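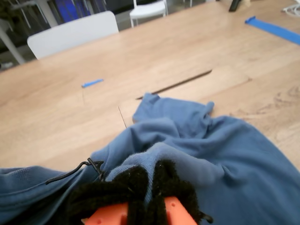

The rules at Ustovside started on the back of a delivery note. Two lines. Hands off the cloth when the arm is moving, and write down what you changed. The operations lead still has it, taped inside a cupboard door, and she got it out to show me before I'd sat down.

"People want a binder," she said. "We had a binder. It was from another site and it was for palletizing. Forty pages of fences and none of it told you what to do with a sweatshirt."

Ustovside is on the edge of Flarnville, one floor, parking at the back. The program is called Pace and it's about getting robots to handle clothing: pick up, spread out, fold, put down. Thursday morning, so I got her for the hour before the shift swap, and she talked fast and ate a bagel through most of it.

The rulebook now is 4 pages. She wrote most of it, the operators rewrote it, then she cut it again. I asked what a rule has to do to get in.

"Somebody has to be able to break it. If you can't tell me what breaking it looks like, it's not a rule, it's a mood. 'Be careful around the arm.' OK, what do I do with that?"

So the first page is all stuff you can check. Emergency stop within reach of whoever is seated or standing at the station, and tested at the start of the shift, by pressing it. Sleeves above the elbow or tight at the wrist. No lanyards. Long hair back. Speed limit set before power to the gripper and not raised mid session by the person running the session – you get a second person for that.

That second person rule is the one operators complain about. She knows.

"They hate it. It costs them a few minutes when they're on a roll. But the person running it is the worst judge of wether it should go faster. I was the worst judge. I've asked to raise it and been told no, and I was annoyed all afternoon."

Page two is fingers. Fabric is slippery for a hard gripper, so teams pad or wrap the fingertips to get more grab, and there are as many ways of doing that as there are operators. Pace used to leave it up to them. Then two stations ran the same folding task for a week and the results didn't line up at all, and it took days to work out that one had changed its wrap on the second morning and hadn't logged it.

"So now it's a part. Doesn't matter if it's tape or fuzz or foam, if it's on the finger it's a part. It gets a line in the log, it gets inspected, it gets replaced on a count and not when it looks bad."

The count is 118 grasps. Why that?

"That was where the first one came loose on us. We should probably have gone lower. It's in for review."

Loose material matters for another reason, she says, it sheds. Fibers on the garment, fibers in the joint. Rule 9 says wipe down fingers and work surface between garments. Rule 10 says if anything comes off the gripper and you can't find it, you stop until you find it.

Drawstrings and elastic get their own paragraph. Cords are the thing she brought up most, I hadn't asked. Anything with a cord, a toggle, a zipper pull or a hood gets flagged on the session card before it goes on the table. The operator decides at the start what happens if the cord catches: stop, open, back off straight up. Never pull through.

"A cord under tension with a little plastic thing on the end of it, near someone's face. That's it, that's the whole argument. I don't need a standard to tell me."

She does use the standards though. The published safety ones for industrial arms are on the shelf behind her, with sticky notes. Her view is they cover the machine pretty well and cover the task hardly at all, which she thinks is fair, they weren't written about laundry. Each site has to do its own risk assesment and that's where she thinks people get lazy. Copy, paste, change the address.

I asked about the table. Big subject apparently.

"Clear it or log it. Those are your choices."

Meaning: tools, scraps, cables, tape. Either it goes away or it's written down as being part of the setup, because a setup you can't describe you can't repeat. Early on she wanted everything bare. The operators pushed back – real homes and real laundry rooms have junk in them, and a robot that has only ever met a bare surface isn't much use. So the rule got split. Clutter is allowed if it's listed. Sharp things aren't allowed listed or not. Cables stay outside the reach of the arm.

Seams and gaps in the surface have to be noted too. A fingertip can find an edge before the cloth does.

Do people follow all this? She keeps a tally, so yes, she has a number. Last quarter over 77 percent of session cards were filled in completely. She isn't happy with it. The ones that come back half done are mostly from the end of the day, and mostly missing the same box, the one that asks what went wrong.

"They leave it blank if nothing went wrong. But blank could also mean you forgot. So write 'nothing.' Seven letters. I've had that fight so many times."

No names on the error log, by the way. Station and time only. She took the names off after the first month and reports went up, and she'd take a messy log over a tidy one any day.

The other partner on the project, Fulum, supplies the garments and has its own list, shorter, mostly about washing. Everything gets laundered before its first session and again if it's been on the floor. Pockets emptied and turned out. They found a pen in one once. Since then there's a pocket check at both ends, Fulum's and hers.

What would she tell a place that's just starting? She thought about it, phone buzzing, shift people already coming in behind me.

"Write 2 rules. Run for a week. See which one got broken and go ask why, and be nice about it. Then write the next one. And date the thing, put a date on every version, we didn't and now I've got three called final."

The next revision is due in September. The grasp count is on the list and so is gloves, she's against gloves, a couple of the operators are for. She had to go do the stop button test.

Contact the newsletter desk | Copyright, all rights reserved | Back to top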